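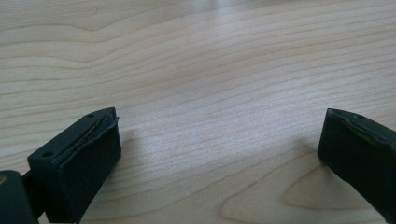 Tabletop, pale finish, grain loop toward one side. See item 2.

Sevham Hall Users Group - minutes, April meeting
Started 7:10, back room. Quorum ok. Notes typed up same night, corrections to the secretary please.

1. Last minutes
Agreed. One change - the Wastine invoice was for floor wax, not windows. Fixed.

2. Tables
Long discussion. The light wood tables are the ones everybody wants and they get the hardest use. Craft group, Saturday lunch, homework club, all on the same tops.
Finish: still smooth and shiny under the lights. Quilters say the glare bothers them when they are cutting. Suggested turning the tables so they don't sit right under the ceiling lights. Will try it for a month.
Refinish or leave alone? Quote from Hagedorn is 800 for the full set, sanding and two coats, tables gone 9 days. Sestard didn't quote, said they only do floors. Several people against sanding at all - worried it will take the color out and they like the grain showing. Others said do it now before it gets worse. Vote: leave alone this year, look again in the fall. Carried, two against.
Tablecloths: oilcloth for paint and glue sessions, no exceptions. We have enough if people put them back. Roll, don't fold, the creases never come out.
Cleaning: damp cloth, mild soap, wipe dry. No scouring pads. Somebody has been using the spray meant for the stove, please stop.
Hot dishes: trivets are in the drawer left of the sink. Use them.
ACTION - secretary to put up a card with the above by the light switch.

3. Moving and stacking
Two people per table, lift, no dragging. Marks on the hall floor are from dragging. Felt pads have come off a few legs, new pack to be bought. Stack no more than 8 high on the cart - it tips.
Asked if the tables can be lent out for the school fair. Yes if they are back by Sunday noon and wiped.
ACTION - bookings to write to the school.

4. Chairs
51 at last check, should be more. Think a few went to the annex after the spring supper and never came back. Annex key is with bookings.
ACTION - bookings to look.

5. Kitchen
Fridge seal replaced. Drawer by the sink sticks in wet weather, soap on the runners for now. Dish towels - take home, wash, bring back. Box of unclaimed lids going to the thrift store if not collected by next meeting.

6. Money
Wastine paid. Felt pads approved, up to 9 dollars. Nothing set aside for refinishing, see item 2.

7. Any other business
Heating comes on to early on Mondays, timer to be reset. Request for a coat rack with lower hooks for the kids - defered, need a price.
Side door has to be pulled hard to lock.

Closed 8:35. Next meeting same room, usual time, bring own mug.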